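3.2 Tray presentation and table layout

The sorting bench follows the layout used in the earlier Dellthorpe trials, with one change. In those trials the trays lay flat on a single surface and parts were brought to them from a side shelf. Hayat observed that this arrangement lengthened the reach for the far trays and left little space for setting one down. We therefore adopted a two-tier table, finished in bright yellow, and assigned the upper surface to the trays.

The trays are elongated and shoe-shaped, with raised walls. Four are laid out from left to right, and each is assigned a position before the session begins. Small parts are placed directly in the tray without dividers. Dividers were tested in May and dropped; they held the parts in place but made the tray hard to empty by tilting, and tilting is the step this section is concerned with.

A tray is picked up by its near end. The fingers go over the rim, and the near end serves as the grip while the far end is free to rise. This hold was preferred to a two-sided grasp at the middle of the tray, which requires clearance on both long sides and disturbs the neighboring trays when the row is closely spaced.
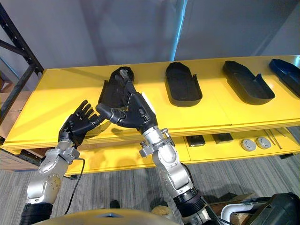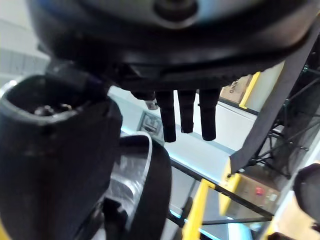
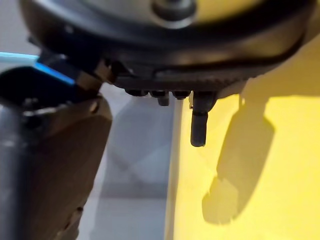 Figure 6. Tray handling at the yellow two-tier table (first panel) and close views of dark, rounded housings with cylindrical projections on the underside (second and third panels).

Spacing within the row was set by trial. Trays placed edge to edge could not be gripped without shifting the next one — an effect also noted by Lashari for shallow bins — while wide spacing pushed the outer positions toward the ends of the table. The spacing finally used leaves room for the fingers on either side of the rim and was kept fixed for all sessions.

The complete record contains 1479 tray lifts. Of these, 1000 were used to compare the end grip with the middle grip, and the remainder were kept for the analysis of tilt in Section 4. A lift was counted from first contact with the rim until the tray was released. Where a tray was set down and picked up again, the second contact was entered as a new lift. Afridi and Hayat labeled the lifts separately and settled differences by reviewing the entry together.

Part position inside the tray was recorded as near, center or far. Finer divisions were considered, but small parts slide along the floor of the tray as soon as it is tilted, and the two sets of labels then agreed poorly.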